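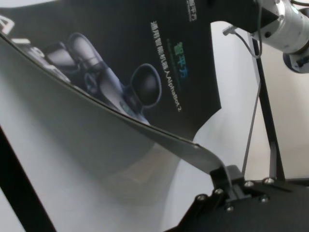
How does the planner know where a bent sheet will be half a second from now?

It predicts only the pinched edges and the line between them, then replans ten times a second. The middle of the sheet is left alone unless it gets close to something.

31 shares · 4 comments

Speaker notes, Folta planning stack, second half of the session. Bernd Albers has the first half and covers calibration.

Start with the problem. Rigid-body planners want a mesh that stays put. Glossy printed paper doesn't stay put. Our first version carried a full cloth model with 2,529 nodes and missed its deadline on most cycles. Say that plainly, people will ask.

What we run now. Each gripper pose gives one end of a curve. Perception fits the curve from the head view and the wrist views. The solver keeps 332 points along it. Jericho Dizon wrote the fitting code, so send detailed questions to him.

Next: two arms, one object. The arms share a single constraint, the distance between fingertips. Too far apart and the paper goes taut and slips. Too close and it buckles. The limits are set per item in the task file. Show the file on screen, scroll slowly.

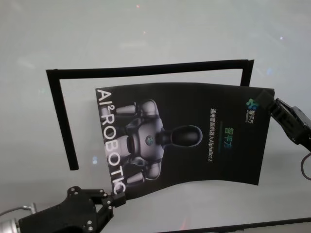 Brochure held from opposite sides by two grippers.

Glare. Coated stock throws highlights and the depth estimate falls apart in those patches. We mask them and let the curve fit bridge the gap. Printed artwork is a separate trouble. The segmenter we started with took a picture of a robot on a cover for a real arm and the collision checker stopped everything. The fix was to subtract our own arms using joint angles first, then segment what remains.

Numbers slide. 2,091 logged runs at the Bostonau site, replayed offline against each build. Over 2 hours per replay on the Doravley machine. Mention that the replay catches timing bugs that unit tests miss. Don't read the whole table out.

Tooling, keep it short. Ekanayake is the log viewer. It lines up wrist and head video with planned and measured joint positions. Demo the scrub bar and the "why did it stop" panel. If the demo hangs, skip to the screenshots at the back of the deck.

Open items: folding, stacks of more than one sheet, anything with staples. No dates promised on these.

Leave ten minutes for questions. Repeat each one into the mic before answering.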